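Call for participants: operator study on cloth grasping from wrist-camera images

Cestix Research, Manipulation Group
Posted 16/04/2019
Reference: Zereo operator study, second round

Summary

Cestix is recruiting 22 paid participants for a study of how people choose grasp points on folded and crumpled cloth when their only view of the work is a small camera at the robot's wrist. Sessions take place at the Matheson building. No background in robotics is needed. Applicants with experience in laundry work, sewing, upholstery or garment inspection are encouraged to apply, as are those with none.

Background

Cloth is difficult for a robot to handle. A rigid part keeps its shape when it is picked up, so a grasp planned from one view usually remains valid from another. A towel does not keep its shape. Where the fingers close decides which layers are taken, how the rest of the fabric falls, and whether a corner can be found afterward.

In the first round of this work we recorded 136 grasps on terry and waffle-knit cloths. Each grasp was chosen by an operator looking at the wrist view and a fixed overhead view side by side. We then trained a grasp selection method, Zereo, on those choices. Zereo takes a single wrist image and returns a ranked set of candidate pinch points, each with an estimate of how many layers will be captured between the fingers.

The main result of the first round was mixed. Zereo matched the operators well on where to pinch. It did poorly on layer estimates once the cloth was gathered, and most of its errors occurred on white fabric under strong light, where the flat areas lose their texture and only the folded areas show the weave. The operators also disagreed with each other on these images, but they disagreed less when the overhead view was available. We do not know how much of their accuracy came from the wrist view and how much from the second camera. The second round is meant to separate the two.

What the study measures

The study compares three viewing conditions:

1. Wrist view only, single still.
2. Wrist view only, short live feed while the gripper approaches.
3. Wrist view and overhead view together, as in the first round.

Every participant works through all three conditions. The order is balanced across participants. The measures are the chosen pinch point, the time taken to choose it, the participant's estimate of the number of layers held, and a confidence rating. The true layer count is taken by hand after each trial, with the gripper stopped and the fingers closed.

A layer is counted once each time the fabric crosses the line between the fingertips. A fold therefore counts as two. Participants are given this rule in writing and practice it on a sample cloth before the trials start.

What you will do

You will sit at a workstation in a room next to the robot cell. The arm is a Zorko unit with a two-finger parallel gripper. You will not touch the arm, and you will not be inside the cell while it is powered.

In each trial you will see one of the three views, mark a pinch point with the mouse, and enter a layer estimate. The gripper closes at the marked point, and the cloth is lifted and held. You will then be shown the wrist view again and asked to give a second layer estimate and to mark any corner you believe you can see. You may answer "none visible." This is a valid answer and is scored as one.

After the trials there is a short written interview covering which visual cues you used. We are interested in plain descriptions: edge texture, shading between folds, the direction of the ribbing, the way the fabric spreads above the fingers. Technical terms are not required.

Time and payment

Each participant attends 3 sessions on separate days. Sessions are held on the ground floor of the Matheson building, in the afternoon, and include a scheduled break. Participants who complete all sessions receive a flat payment of $500. Those who withdraw early are paid in proportion to the sessions attended. Parking is free for the length of each session.

Requirements

You must be 18 or older and legally able to receive payment for study participation. You need normal or corrected vision, and you must be able to tell apart closely spaced light and dark lines on a screen. A brief screen test is given at the start of the first session. Color vision deficiency does not exclude you, but please mention it on the form so that it can be recorded as a variable.

You must be able to use a mouse for extended periods. Left-handed setups are available.

You may not take part if you served as an operator in the first round, or if you have worked with the Zereo software in any role. Prior exposure to the ranked candidates would affect the comparison.

Data and consent

We record mouse positions, response times, typed answers and the robot's camera streams. The cameras face the work surface. No video or audio of participants is recorded. Interview answers are stored under a participant number, and the key linking numbers to applications is destroyed when payments have been completed.

The images, grasp labels and layer counts will be released as a research data set with the written report. Typed interview answers will be released only if you agree to this on a separate line of the consent form. Your payment does not depend on that choice. You may withdraw at any time without giving a reason, and you may ask for your trials to be removed up to the date the data set is frozen. That date is printed on the consent form.

Safety

The robot cell is enclosed and interlocked. A trained member of the group is present for the whole session and controls the arm. The cloths are laundered between sessions with an unscented detergent.

How to apply

Request the application form at the Matheson building front desk, or by mail addressed to Cestix Research, Manipulation Group, with the reference above. Please state:

Your availability on weekday afternoons
Any work or hobby experience with fabric
Whether you use the mouse with your left or right hand
Any color vision deficiency
Whether you have taken part in earlier Cestix studies

Applications are reviewed in the order received. We aim for an even split between people with and without fabric experience, so one group may fill before the other. Applicants who are not placed will be kept on a reserve list unless they ask to be removed.

Accepted applicants receive the consent form and the layer counting rule in advance. Please read both before the first session. The screen test and the practice trials take up the first part of that session, and the gripper view used for practice is the same one used in the scored trials — same camera, same lens, same lighting.
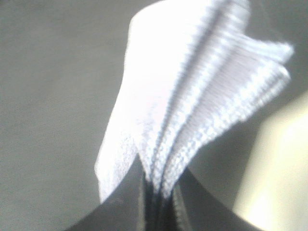

Practice answers are not scored and are not kept. Participants may repeat the practice set once before the scored trials begin, and questions about the counting rule can be put to the session lead at any point during practice. Questions about the rule are not answered after the first scored trial.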